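Can machines do the washing yet? Speaker notes, Friday session
Mounir Saber, Brisent

Slide 1. Title. Say who I am, then straight in. Phones off, questions at the end, I have 18 minutes.

Slide 2. What I mean by a chore
A chore is the whole job, from the dirty pile to the folded stack. The washing machine does the middle of it and has done for decades. Everything on either side is still done by hand in most homes, and in the laundries we visited for the Plerier project too.
Ask the room: who here has a machine that loads itself? Wait for the answer.

Slide 3. Loading
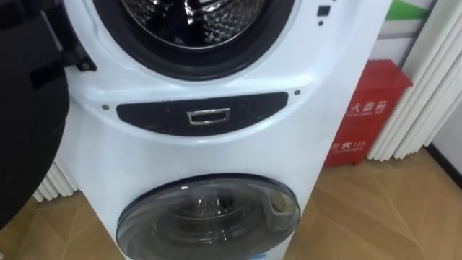 Two-drum washer, upper door open, lower door closed.

Give people a moment to look before talking.
Points to make:
The robot has to decide which drum. A person reads that off the machine in a second. Ours needed telling at first.
The open door takes up a lot of space on the left. An arm coming in from that side has to go round it.
Black rubber, black door, shiny steel inside. Depth cameras do badly on all three. Shiny metal gives false points and dark rubber often gives none.
The lower door is see-through and smoky. Our early software took reflections on doors like that for things inside the drum.
The gasket is soft. Socks catch in the fold. A person runs a finger round it, and we haven't got a good version of that yet.

Slide 4. Our numbers
1072 loading attempts with the Soler arm, single garments, mixed fabrics. Say clearly that these were all in our own test room.
Towels went well. Shirts were slower. Fitted sheets were poor, and I should admit that before somebody asks.
Quickest full load was 12 minutes. My daughter does it in one. (Pause, don't rush on.)

Slide 5. Unloading
Harder than loading. Damp clothes twist together and stick to the drum wall. The arm pulls one sleeve and gets four things, or drops half on the floor.
Play the Grilturard clip if the sound is working. If not, skip to slide 6.

Slide 6. Shop floor against home
Same machine every day, same trolley, same height: a robot can be useful there now, with someone nearby to clear jams.
Homes are a different matter. Small rooms, doors that open the wrong way, things left on the floor.

Slide 7. So, yet?
Parts of the job, yes. The whole job without help, no. I would not put a date on it and I'd be wary of anyone who does.
Next for us is feeling for trapped items in the gasket. Tests start in December.

Questions. If asked about price, say we haven't set one.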